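Trotum Shallow Bin, turquoise

Item no. 2208
By Vikov
In stock

If you have ever lost a handful of small parts across a bench, you already know why a good shallow bin is worth having. The Trotum is the one we keep coming back to. It's a plain rectangular plastic bin with low sides and a broad, flat floor, and it does the one job so well that most of our customers who buy a single bin come back for a stack of them.

The low sides are the best part. You can see everything in it at a glance, and you can reach in from any side without knocking your wrist on a high wall (anyone who has dug around in a deep tote for the last washer will get why we're so happy about this). Tip things in, spread them out, pick what you need. The walls slope a little on the way down, so wiping out the corners is quick, and empty bins nest when you want your shelf back.

We also love the rim. It is thick and rounded on all four sides and feels good in the hand, even when the bin is full and you're carrying it the length of the shop. 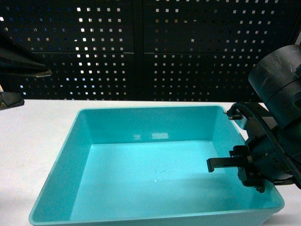 Trotum Shallow Bin in turquoise, on a white tabletop with black pegboard behind.

The color gets a lot of comments! Turquoise sounds like a bold choice for a workroom, but dark screws, black clips and brown cardboard all show up clearly against it, and it's easy to spot from across the room. The finish is smooth and glossy. It will pick up light scuffs with daily use, mostly on the floor of the bin, and they don't bother us one bit.

People use it for sorting hardware, packing orders, craft supplies, seed packets, kids' building bricks and mail. One school art room ordered 30 in August and wrote back asking for 26 more – we had to wait on a delivery from Vikov to fill that one.

Good to know

Sold singly or in cartons of 42
Lid not included – the Barier flat lid fits and is sold separately
Wash by hand with warm water and mild soap
Skip scouring pads, they dull the gloss
Not meant for food storage or for use in an oven or microwave

Goes well with

Yang label holders, which clip over the rim and come off without leaving glue behind
Barier flat lid, clear
Trotum Deep Bin, same footprint with taller sides

Orders placed by noon ship the same day. Unused bins can be returned within 30 days, and single bins and full cartons can go in the same order.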